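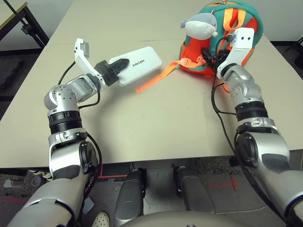 Two-arm bench, soft bag task: cable routing and strap snags
Sultport Shared Workshop forum > Builds > Arms and grippers

hikton_left
Posted April 6, 2021

Continuing from the old thread, which had got too long to follow. The task has moved on from rigid blocks to a child's backpack with loose straps and a plush toy on it. One gripper holds the front of the bag, the other deals with whatever else is on the table, at present a white box.

Open problems, in the order they annoy me:

The long strap. If it lies under the box, the box drags it when the left arm pulls.
Cable loops at the wrists. Enough slack for full rotation means enough slack to catch on a buckle.
Finger pressure on padded fabric. The current limit is set for the box and I have not found a value that suits both.

The controller is running the Urnuvach branch, build 426, with the wrist speed capped at 81 per cent. Comments welcome on any of it, the cables most of all.

ferrule_and_crimp
Reply

Your cable problem is a fixing problem. A free loop that long will go wherever gravity sends it. Put a clip halfway down the forearm and a second one just behind the wrist, then measure the slack again with the joint at both ends of its travel. I run 153 mm between clips on mine. Yours will differ, but start there and work down.

I would also drop the speed cap further while you sort it out. A snag at low speed costs you a clip. At 81 per cent it could cost you a connector.

Olumide Bako
Reply

I disagree about the second clip. Anything fixed close behind the wrist puts the bend in the same place on every cycle, and that is where the conductors break. I lost two cables that way last July. Leave the loop, but sleeve it so that there is nothing for a buckle to hook on.

On the strap: have you tried making it part of the task? Move it clear first, then go for the box. It adds a step but removes a failure you can't detect from joint torque.

ferrule_and_crimp
Reply

Was that cable rated for continuous flexing? If it was ordinary hook-up wire in a jacket, the clip is not what killed it.

Olumide Bako
Reply

It was sold as flexing cable. I didn't cut it open until afterwards, so I will give you half a point.

hikton_left
Reply

Sleeve ordered. I will try it on one arm and the clips on the other, then swap them over. Not a proper trial but better than arguing.

As for moving the strap first, I had avoided it because the grasp point is poor. Webbing lies flat and the jaws tend to close above it. The buckle gives a thicker edge to aim for. Second picture has the right gripper down at the buckle and strap, with the left one held off near the top of the bag.

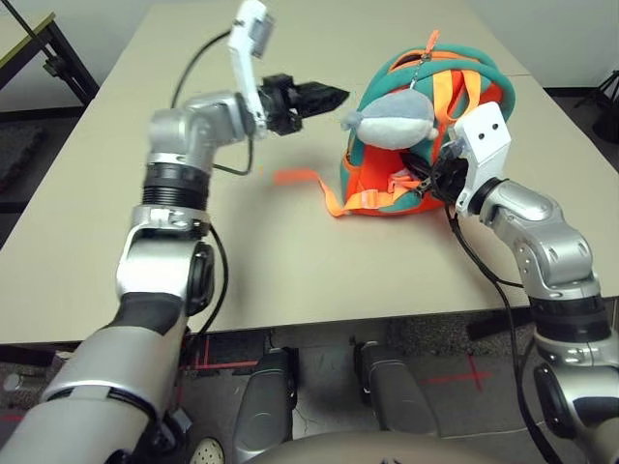 tsolakis_fork
Reply

Two things about that grasp.

First, check what your wrist camera has in view once the jaws are down in the fabric. With a soft target the bag bulges towards the lens and the useful part of the picture shrinks to very little. I tilted my bracket back by a few degrees and got most of it back. The Tsolakis mount files have a slotted version if you don't want to redraw yours.

Second, the toy. It is on a thin cord, directly above where you are gripping. Take it off until the strap motion is reliable, then put it back.

hikton_left
Reply

The toy stays. Removing the awkward parts is how I ended up with a bench that could only stack blocks. The slotted mount is a good idea though - does it need longer screws?

tsolakis_fork
Reply

Same screws, but add a washer or the slot edges wear. I still think you are changing too much at once with the toy on. Your bench.

ferrule_and_crimp
Reply

Agree with tsolakis_fork on the toy. Also, please log the gripper current for each attempt, with the padded panel and the webbing kept in separate files. You will want two pressure limits in the end, and one mixed log won't tell you where to set either.

hikton_left
Reply

Separate logs from the next run on. I'll post the sleeve and clip results in this thread once both arms have had a turn with each.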